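### 3. Clearing and resetting the small table

Use this section after each sitting at the Plimthorpe flat. The cloth stays on the table between sittings.

1. Close the lid of the glass jar and stand it in the back left corner.
2. Put the large plate down in front of the jar, then the bowl on the plate.
3. Set the mug inside the bowl with its handle to the right. It may lean a little.
4. Stand the used cutlery in the bowl beside the mug.
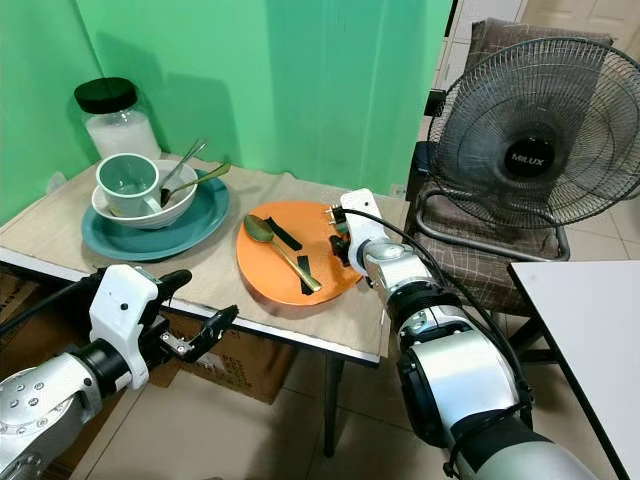

5. Carry the stack to the sink in one go, holding it by the plate. Keep a thumb on the bowl.

**Caution:** Do not lift the stack by the bowl - the mug can tip out.

6. Shake the cloth outdoors and lay it back with an even drop on all sides. Wash it every 3 weeks, or weekly in August.
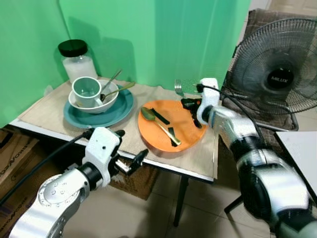
7. Wash the mug first, then the bowl and the plate. Leave everything on the rack for 20 minutes before drying by hand.

**Note:** The Golton rack holds one full set. If there are two sets to wash, dry the first and put it away before starting the second.

### 4. The white table

Wipe down with a damp cloth and dry straight away, as water marks show up under the ceiling lights.

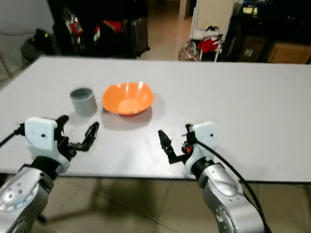 Cups and bowls for the next sitting are put out last. Leave a little space between them so they can be picked up without knocking. The grey cup goes to the left of the orange bowl, both the right way up.

Report chips or cracks to Na-rae So.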